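Long day on the Catis cell at Mollthorpe, so a short thread about a fault we finally ran down on Friday. Might save someone a week.

The job is small. The arm comes over the fixture, lowers onto a peg, closes, lifts. It had been doing that in the sim since June without a complaint.

Then on run 639 it drove the gripper 13 mm too low, straight through where the peg was standing. No alarm and no stop. The log said "pick complete".

First guess was the gripper model. Gilberto Villca spent two days on it and found nothing wrong.

Second guess was a bad joint limit at the elbow. Also fine. I owe Gilberto a coffee for that one.

The cause was the tool offset. Someone at the Lurnness site had put longer fingers on their copy and saved over the shared file. Our copy picked it up at the next restart and planned with the wrong length.

The part that bothers me is the contact check. It should have caught this. Arnulfo Correa had switched it off to speed up a batch, left a note in the Rengifo log, and none of us read the note. Me included.

If that file had gone to the real arm we'd have bent fingers at best. At worst, someone has a hand near the fixture.

What's changed: offsets are now stored per site, the contact check can't be turned off without a second sign-off, and the first 5 runs after any restart go at low speed.

Still on the list: a proper alarm when the tool length changes. Hoping to get to it next week.

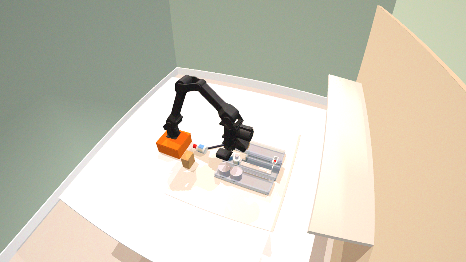
Catis cell in the sim, gripper over the peg.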